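Sondemora Boards > Home and Shop Automation > General

Thread: can any of these things put a shirt on a hanger yet

rackandpinion
24 May 2023
Serious question, not trolling. I run the back end of a small alterations place, Ciobanu, two rooms and a corridor. Every week somebody sends me a clip of a robot folding a towel. Great. Towel is a rectangle. What I need is somebody to hang shirts, put the shoes back and clear the cups off the cart at closing. Budget is not huge but it's not zero. Is anyone here doing this for real or is it all demo stuff?

nbuzatu
Demo stuff. Next.

prurnport_pete
Depends what you mean by doing it. We got an arm at the Prurnport shop that loads trays 13 hours a day, never complains. Trays are all the same tray tho. Gave it a coat once for a laugh and it grabbed the sleeve and the hanger and the rail all at once. Had to hit the stop.

Josphat R.
Coats are the hard end. Long, heavy, dark, and when they hang next to another dark thing the vision can't tell where one ends. Shirts on a rail overlap too. A kid of 5 sees two shirts, the machine sees a lump.

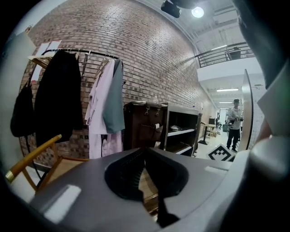 so my feeling is hanging stuff up is still a few years out, but taking it OFF the rail and dropping it in a bin, you could probably get that now if the rail never moves. The moving rail is what kills you. Chair gets pushed in front of it, somebody leaves a bag on the end, whole plan is off.

nbuzatu
"a few years out" has been the answer since I had hair

rackandpinion
@Josphat yeah rail moves. Everything moves. We have chairs with the wheels and chairs without and they all end up in the walkway by noon.

dustpan_ovi
I'll disagree with the doom a little. We have a floor scrubber, the Pelance one, runs every night on tile and does a better job then I do. That's a household chore. People forget floors count becuase the floor ones work.

nbuzatu
floor ones work until there's a cable on the floor

dustpan_ovi
ok yes. Cables. I pick up the cables first.

prurnport_pete
so you do the chore before the robot does the chore

dustpan_ovi
I pick up one cable Pete. It does 2,000 square feet. I'll take that trade.

Ecaterina_J
Coming at it from the other side, I did cleaning for years before I went into purchasing. What people call one chore is like twenty. "Clear the cart" means: is that bottle somebody's or trash, does the lid belong with that cup, does the cup go in the sink, is the thing on the lower shelf supposed to live there. Picking stuff up is the easy bit. I'd trust a gripper with a slipper way before I'd trust it with deciding.

rackandpinion
Slippers would be a start!! Customers change out of shoes for fittings and leave them anywhere. On the board, under the rack, on the cart once. Gross

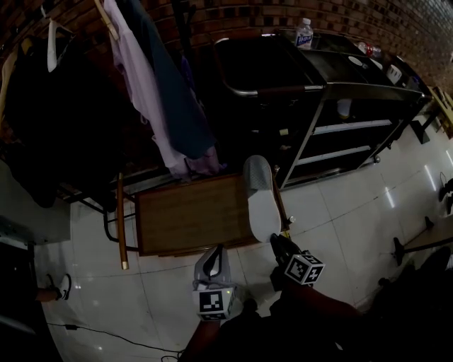
Posted by: Josphat R. | Member since October | Posts: 26

Slippers I'm more hopeful on. Stiff sole, grab it anywhere, can't really break it. Problem is it lands upside down half the time and then you need to flip it, and flipping wants two hands or a wall to push on. Two hands costs you double and they bump into each other. Still, if I had to bet on one job for your place it's that. Shoes to a shelf. Same shelf every time, same height, nothing else on it.

Ecaterina is right about the cart. Clear water bottles are also a pain, depth cameras look straight thru them. Keep the cart for a human.

prurnport_pete
+1 on bottles. We put tape on ours so the arm would see them. Works fine, looks dumb.

nbuzatu
So to sum up he can have a machine that moves one slipper to one shelf and somebody has to tape the water. Hire a teenager.

dustpan_ovi
Teenager doesn't do nights

cosmin_g
Late shift here so skimmed most of it. Has anybody priced it? The arm is the cheap part. Fencing or a slow mode, somebody to set it up, somebody to come back when it drifts. Ours was quoted as one number and ended up another. Also if you have people walking thru the room you're running it slow whatever the brochure says, and slow is SLOW. One shirt and you've finished your coffee.

rackandpinion
That's kind of what I was afraid of. Customers are in and out all day. After closing I could leave it going I guess, if it doesn't pull the rack over.

Josphat R.
bolt the rack down first. Whatever you buy.

Ecaterina_J
Bolt the rack down and get matching hangers. We had wood ones and plastic ones mixed and even the people hated it

rackandpinion
ok matching hangers I can afford. Will look at the floor thing too, which Pelance is it, the tall one or the flat one?

dustpan_ovi
flat one. Get the spare brush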